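## Folding a sweatshirt on the bed

Most folding guides promise you drawers like a shop display. I don't believe them. Shops have tables at waist height and staff to redo the pile every hour. I have a bed, and a stack of sweatshirts that slump whatever I do. What follows is the least fussy method I've kept up since August.

You need a flat surface wider than the sweatshirt with its sleeves out. A mattress will do, though a soft one fights you. A woven mat or a firm blanket on top helps a bit – more than the plastic folding board I bought, a Wekska, which cracked after 17 goes.

1. Lay the sweatshirt face down and pull the hem straight.
2. Smooth it from the collar towards the hem with your palms. Don't bother chasing every crease.
3. Bring one side in to the middle and turn its sleeve back down along the body.
4. Do the same with the other side.
5. Take the hem by both corners and fold it up to the collar, then once more if your drawer is shallow.

The hem is the part worth being fussy over. If that stitched line is crooked, everything above it will be too.

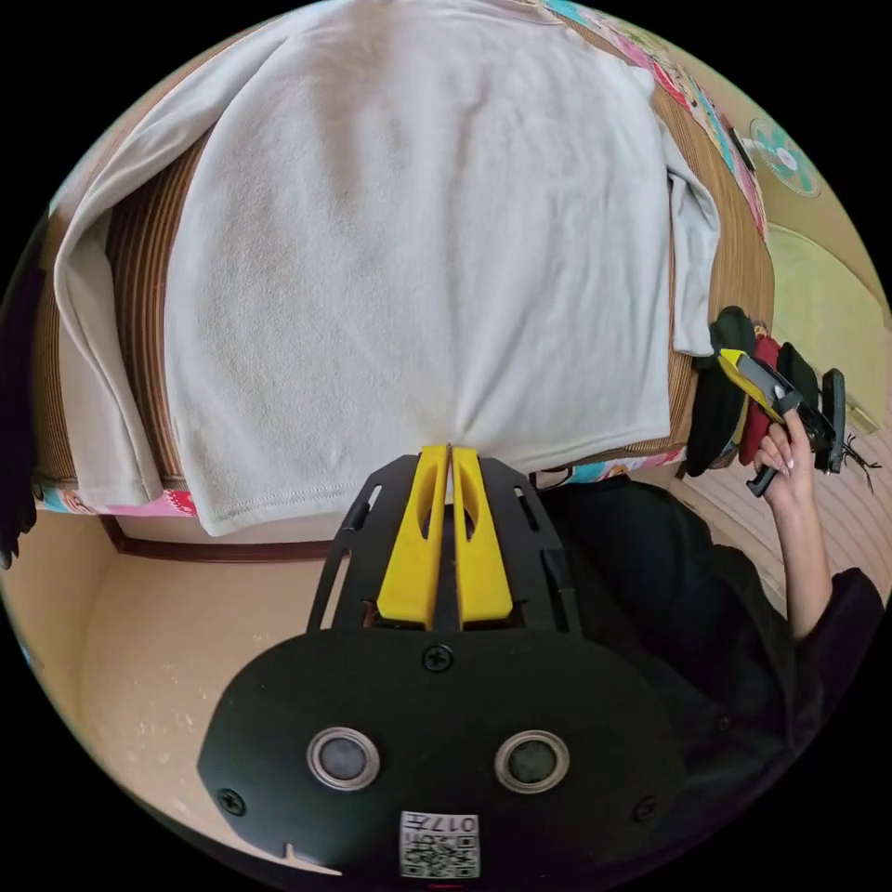 **Should I fold a thick sweatshirt in thirds or in half?**

Half, and then half again. Thirds look neater in diagrams, but heavy fabric makes a lump that tips over in the drawer.

Radka Tomić swears by rolling. I tried it for 25 days and got a drawer full of sausages and a line across every chest. It may work for T-shirts.

As for pilling, folding inside out is supposed to prevent it. I've seen no difference. A cheap fabric comb does more, used lightly with the cloth held taut.

Stack no more than 4 to a pile, thickest at the bottom. Sleeves that poke out can be tucked under the pile afterwards.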